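Kaneko Citus 900 Slow Juicer

Home > Kitchen > Juicers and Presses > Slow Juicers

In stock. Ships from our Rolteck warehouse. Orders placed before noon go out the same working day. No deliveries on Saturday.

Overview

The Citus 900 is a countertop slow juicer for citrus and other soft fruit. It replaces the older Keto model, which we no longer carry. The number in the name is the capacity of the juice jug in milliliters, enough for a family breakfast or a few glasses to put away in the fridge.

The machine turns slowly and presses the fruit against a screen. It does not have a spinning blade. Juice made this way keeps more of its pulp, takes longer to separate in the glass and has less foam on top. It also takes longer to make. If you want a glass in a few seconds and don't mind foam, a centrifugal juicer will suit you better and will cost less.

Oranges, mandarins and grapefruit should be peeled before they go in. You can leave some of the white pith on, but a lot of it makes the juice bitter. Lemons and limes can go in with the peel if you like a sharper taste, provided they are washed and unwaxed. Take out large seeds where you can. Small ones pass through to the pulp outlet.

What's in the box

Motor base with fixed power cord
Pressing bowl with silicone drip stopper
Auger
Fine screen
Coarse screen
Juice jug with lid
Pulp cup
Pusher
Cleaning brush
Printed manual

Choosing a screen

The fine screen gives a thin juice with very little in it. The coarse screen lets small bits of pulp through, and most customers who buy this machine for oranges end up leaving the coarse one in. Either screen fits the same bowl. To change over, switch off, lift the bowl from the base, turn the lid to the left and pull the auger straight up. The screen lifts out after it.

The screens are marked on the rim. Line up the mark with the notch in the bowl or the lid will not lock, and the motor will not start until the lid is locked.

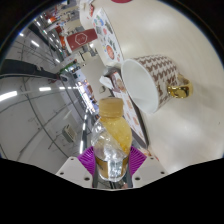
Speeds and controls

There is one dial with 3 positions: off, on and reverse. Reverse is for clearing a jam. Hold the dial in reverse for a few seconds, let it go, wait until the auger stops, and then turn it back to on. If the fruit still does not move, switch off, unplug the machine and open the bowl. Do not push anything into the chute except the pusher that comes with it.

Do not run the juicer empty. Do not run it for longer than the time given in the manual without a rest. The motor has a cut-out that stops it when it gets too hot, and you will need to leave it alone for a while before it will start again. This is normal and does no harm to the machine.

Storing juice

Fresh juice is best on the day it is made. The jug has a lid but is not airtight, so pour anything you want to keep into a clean bottle with a screw cap, fill it close to the top and put it in the refrigerator straight away. We suggest using it within 2 days. Citrus keeps its flavor better than apple or pear, both of which turn brown.

Pulp will settle or rise as the bottle stands. Turn it over gently a few times before pouring. Juice can be frozen, but leave space at the top for it to expand, and use a container meant for the freezer.

Cleaning

Rinse the bowl, auger and screen as soon as you finish. Dried pulp in the screen is hard to get out and is the most common reason people tell us their juicer has gone slow. Use the brush from the outside of the screen inward, under running water. If the mesh is already clogged, soak it in warm water with a spoonful of baking soda and brush it again.

The jug, pulp cup and pusher can go on the top rack of a dishwasher. The bowl, auger and both screens should be washed by hand. Wipe the base with a damp cloth. Never put it in water.

Orange oil from the peel can stain the clear parts over time. A wipe with a little cooking oil before washing takes most of it off.

Spare parts

We stock both screens, the auger, the jug, the pulp cup and the drip stopper. Parts from the Keto do not fit the Citus 900, with the exception of the brush and the pulp cup. If you are not sure which machine you have, look at the label under the base before ordering. Opened screens can't be returned.

The drip stopper is the part that wears out first. Replace it when juice starts to leak from the spout with the stopper closed. It pulls off by hand and the new one pushes on.

Warranty

The motor is covered for 4 years and all other parts for 2. Keep your receipt. The warranty does not cover screens damaged by seeds or pits, cracks from dropping, or use in a café or other business. For business use, ask us about the larger Kaneko presses.

Common questions from customers

Can it do carrots?
Yes, cut into thin sticks and fed in slowly. It is made mainly for soft fruit and will be louder with hard vegetables.

Can it make nut milk?
Kaneko does not recommend it.

Why is my pulp wet?
Usually the fruit went in too fast, or the screen needs cleaning. Very ripe oranges also give wetter pulp.

Does it come in other colors?
White and dark gray. The gray is out of stock until July.

Returns

Unused machines can be sent back in the original box. Please contact us first for a return number. Parcels that arrive without one are held at the warehouse until we can match them to an order, which slows down the refund.

Related items

Citus coarse screen, spare
Citus drip stopper, pack of 2
Kaneko cleaning brush
Glass storage bottles with screw caps, set of 4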